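4.2 Open day at the Rirkton site

The demonstration ran in August as part of the Gresby open day, two sessions, 40 visitors in each. Task was utensil hanging: pick a kitchen utensil off the table, hang it on the free-standing rack. Hand-held grippers, one per hand, operator standing at the near edge. Grid lines on the white work surface were left from earlier calibration and we kept them. 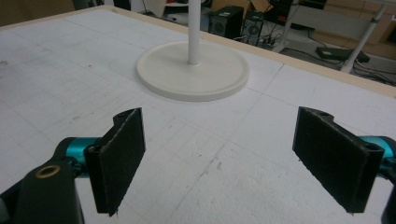

Visitors were let in behind a rope at 2 metres, which was too close for the Clorner tracking and had to be moved back after the first session. Rosaire MacDonald operated throughout. Of 41 attempts logged, 40 gave usable recordings; the other was lost when the logger filled up. Questions from vistors were noted on paper only.
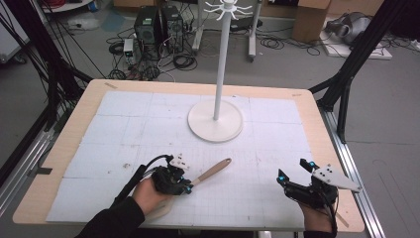 Figure 3. Utensil held in the left gripper, right gripper open. Rack at the far side of the table.

Most questions were about the weight of the grippers and wether left-handed people find it harder. No data on either yet. Friesen protocol, see 4.3.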